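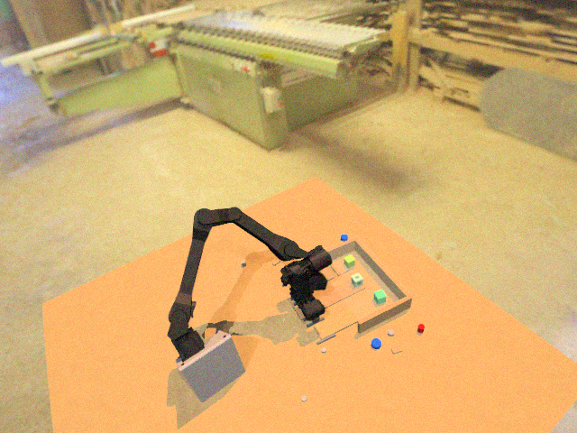 How often do I need to re-zero the arm?

Once a month if it stays put, and every single time you move the base, even if you only nudged it over to sweep. I used to skip this after small moves and then spend the evening wondering why every pick landed a finger's width to the left. The routine takes less time than making coffee, so just do it.

Which arm do these answers cover?

The Kowalchuk desktop arm, the black one, with the stock two-finger gripper. I've been running mine for a good while now and I keep this page because the same questions land in my inbox over and over (I don't mind, keep them coming!). If you have the Iveler, the joint care is similar but the menus are completely different, so please don't follow my menu steps on it.

How do you set the zero?

Power off, fold the arm by hand until the marks on the shoulder and elbow line up, then power on while holding it there. Go to Setup, then Joints, then Store Zero. Mine settled at 1568 on the shoulder readout and 687 on the elbow. Yours will be different! Write your own pair down on a bit of tape and stick it to the base, you'll thank yourself later.

My simulated arm picks perfectly and the real one misses. What's wrong?

Nine times out of ten it's the tray position. In the simulator the tray sits exactly where you typed it, and on a bench it sits wherever you dropped it. Ibsa Ambaye got me into the habit of touching the closed fingertips to two opposite corners of the tray and saving both points before the first run. If the corners match and you're still missing, check the gripper offset in the tool file. I once had a minus sign in there for a week.

Do I have to bolt the base down?

I would. Clamps are fine for a quick test, but the arm has a fair bit of swing when it's stretched out, and clamps creep. Four bolts, snugged up in a cross pattern, then go around again after the first hour of running.

What grease goes in the joints?

The light one that Grestis sells in the little tube. A dab the size of a pea per joint, wiped on thin, and please don't pack it in. Sumeya Moges opened up one that had been stuffed full and the grease had worked its way into the encoder, which meant a new encoder. I do the shoulder and elbow every 267 hours because that's when my reminder goes off, and the wrist at every second reminder.

The gripper closes slowly on one side. Is it dying?

Probably just dirty. Take off the two finger screws, slide the fingers out, and clean the rail with a dry brush. Sawdust is the usual culprit if you share a room with woodworking tools. If it still drags, look for a bent finger by laying it flat on a piece of glass.

What does error 3158 mean?

Wrist cable. Well, officially it means "axis signal lost," but I've only ever seen it from the wrist cable working loose near the last joint. Reseat the plug, leave enough slack for a full turn, and tie it back to the forearm and not to the joint itself.

Where do I get spare fingers?

I order from Isau. Gemechu Kahsay prints his own and swears by them, and he's happy to share the file if you ask nicely.

Can I send you a question?

Please do! Include your firmware version and both zero readings, or I'll only have to write back and ask for them. Last updated 11th April, when I fixed the grease answer.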